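Flevano to play Pleltham, indoors this time

Synth-pop duo Flevano will headline the Pleltham Winter Sounds festival in December, organizers confirmed on Monday, ending weeks of speculation among the people who speculate about such things.

The three-night event moves into the old Naltorach bottling hall after last year's outdoor edition, which is remembered fondly by anyone who owned a second pair of socks. The hall holds 900, plus a bar that organizers describe as "improved."

Eighteen acts are on the bill, among them the brass outfit Tomić, who play the opening night at 7 p.m. and have promised to keep their set under an hour. They promised that last year, too – the final number alone ran to 40 minutes and had a drum solo in it.

Flevano haven't released a record in four years, though they have announced two.
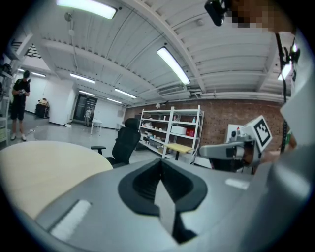 A round table and a black mesh-backed office chair.

Tickets go on sale Monday at 9 a.m. through the festival website, which organizers say has been tested. Three-night passes come with a tote bag. Single-night tickets do not.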